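Bruvlow Tall Storage Jar, clear glass with metallic lid
Sold by Wike Kitchen & Pantry | Item no. 1021

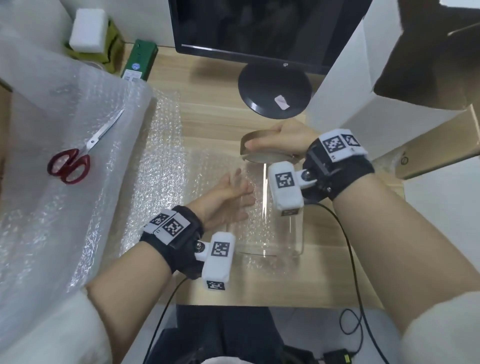 The Bruvlow tall jar with its lid coming off.

I've stocked a lot of jars over the years (ask my wife, half of them are in our kitchen) and the Bruvlow is the one I keep reordering. It's a plain, tall, see-through jar with a round lid, and it does the job without shouting about it. I keep spaghetti in mine at home, and the one next to it has the good oats in, the ones the kids aren't meant to find!

The shape is what sold me. My shelves are shallow, so anything wide ends up hanging over the edge or shoved behind the tins, whereas a tall jar just stands there and you can see when you're running low. I used to keep pasta in the packet with a clothes peg on it, and I don't miss sweeping up the bits.

People often ask how it compares with the Jovlow. The Jovlow is shorter and squatter, better for sugar and flour because you can get a scoop in. If you bake a lot, get that one. For long pasta, breadsticks or a big batch of granola, I'd go for the Bruvlow every time.

Care
Wash the jar by hand in warm soapy water with a bottle brush. Wipe the lid with a damp cloth and dry it straight away, please don't leave it soaking in the sink. Let the glass dry fully before you fill it, overnight if you can. No boiling water and no freezer.

Delivery and returns
Orders go out within 2 working days. Change your mind and you've got 14 days to send it back unused. If it turns up chipped, drop me a line with your order number and I'll post another.

In stock: 44
Also available: Jovlow short jar, Gruvilis jar labels (they peel off cleanly, I've tested them on everything)

The Gruvilis labels sold out last August in the middle of jam season, so if you want them for summer, get in early.

Vernon Penner, Wike Kitchen & Pantry
Page updated 2024-03-22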